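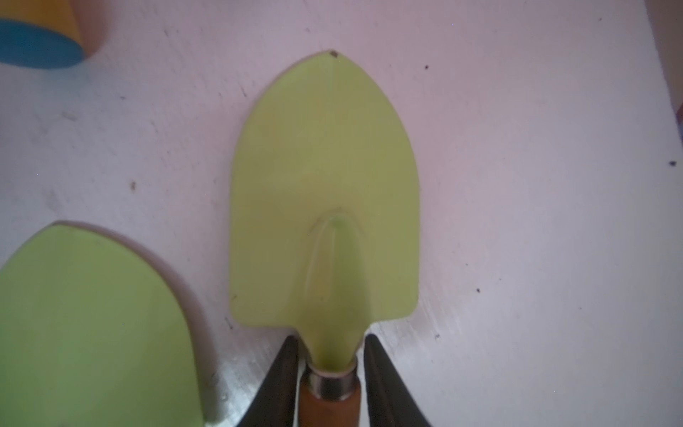 Photo: Trarnetti, Beden

I've walked past the Trarnetti building on Lopes Street probably a thousand times, and until this month I couldn't have told you what goes on in there. Garden sets for kids, as it happens! Little trowels and shovels, green ones and yellow ones and blue ones, sorted by hand and boxed up for toy stores and school gardens.

By hand is the part that's changing. Since July a pair of robot arms has been doing a share of the picking, lifting the shovels off a white table and putting them in a tray, and I got invited in to watch. I stayed way longer than I'd planned to (sorry to my editor).

The arms came in through Trinevel, the outfit that's setting them up and training the crew. They're slow. I'd pictured something whipping around like in a car commercial, and this is more like watching your grandfather set the table. An arm goes over to a shovel, lowers its gripper, thinks about it, and closes on the neck just by the wooden handle. A person at the next bench does it in a blink.

Raíssa Coutinho runs the floor, and she told me speed isn't what she's after yet. What she wants is for the arms to take the dull middle of the shift, so her people can spend more of it checking paint and fixing up boxes. A full order is 546 sets, and she said by the end of one of those everybody's wrists are complaining. Mine would be too. 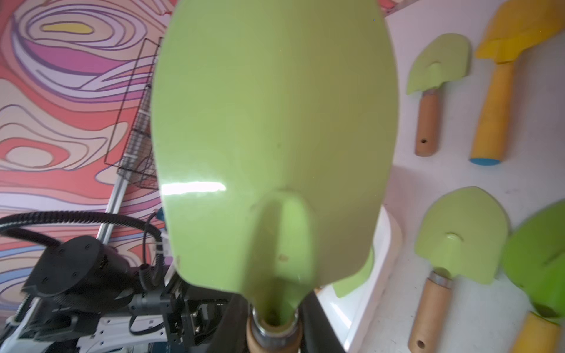
What it means for the crew

There are 40 people on the payroll and Coutinho says none of them is losing a job over this. I asked her twice, because you'd want me to. The answer both times was that hours stay the same through the winter and then they'll look at it again, so make of that what you like.

What has changed is who does what. A few of the packers now take turns minding the arms, which means laying the shovels out with the blades all pointing the same way, watching for a bad grab, and stepping in when something slides off. Coutinho said the training took 9 shifts and comes with a bump in the hourly rate for whoever's on it. She wouldn't give me the number (I tried). There's also a logbook where they write down every miss, and I flipped through it, and the handwriting gets more annoyed as the pages go on.

The shovels aren't easy for a machine, I learned. Some have wooden handles and some don't, and when they're piled up in the tray the handles end up every which way. 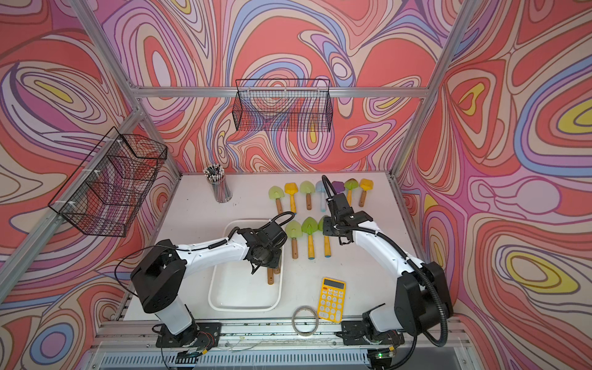
Marlene Tavares isn't sold. She told me she has packed these sets long enough to feel a loose collar through her gloves, and she'd like to see an arm do that. She also said the packing table used to be where you heard all the news, and that minding a robot is lonely work, "like babysitting a kid who never talks." She's signed up for the next training anyway. The raise is the raise, she said.

I asked if she'd talk to it by the end of the year. She says she already does, and I can't print it.

Trinevel plans to be on site until the big spring orders go out, and after that the crew is supposed to run things without them. Coutinho would like a second table if the first one earns its keep. I'll go back and let you know. 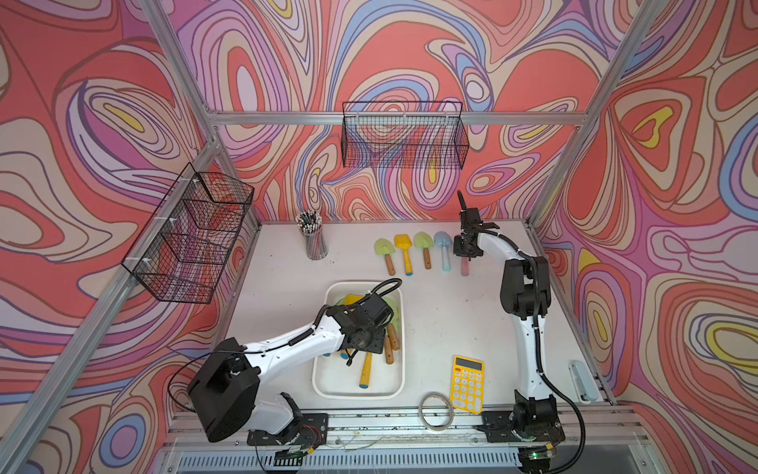
Robot arms at work at Trarnetti, with one gripper over the tray and the other by the row of shovels.

Print this story | E-mail this story

Comments (3)

gatepost: My sister works there. The wrist thing is no joke, she wears a brace to bed.

BedenMom2: "Then they'll look at it again" is what they told us at the cannery. Just saying.

R. Pell: Do they do tours? My kids would lose their minds.

Recent stories
Lopes Street paving pushed back again
Beden library adds evening hours
School garden looking for rain barrels
Pool closes early for repairs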